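A Halvorsen reviu em abril o regulamento de empréstimo de manuais escolares, e a coordenadora do serviço, Tracey Sedgwick, recebeu-nos para explicar as alterações. O fundo de Sinby reúne hoje 425 títulos, dos quais 405 se encontram em circulação.

«O prazo anterior, de 55 dias, não correspondia ao calendário das escolas», afirma a responsável. O novo prazo é de 80 dias, renovável uma única vez – mediante pedido escrito do encarregado de educação.

Questionada sobre os manuais devolvidos com anotações, Tracey Sedgwick esclarece que o serviço deixou de cobrar a substituição quando o texto permanece legível. «Um sublinhado a lápis não retira utilidade a um livro de Matemática», observa. Mantém-se a cobrança por folhas em falta.

Quanto ao polo de Sevon, a coordenadora confirma que o horário de sábado continuará em vigor até ao final do ano letivo.

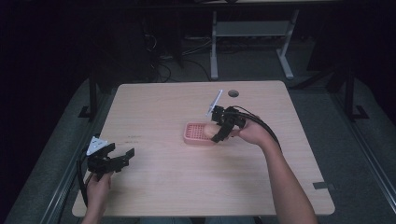 Liv Sandberg considera que a renovação única é insuficiente para os alunos com exames em segunda fase e pede que o prazo seja revisto.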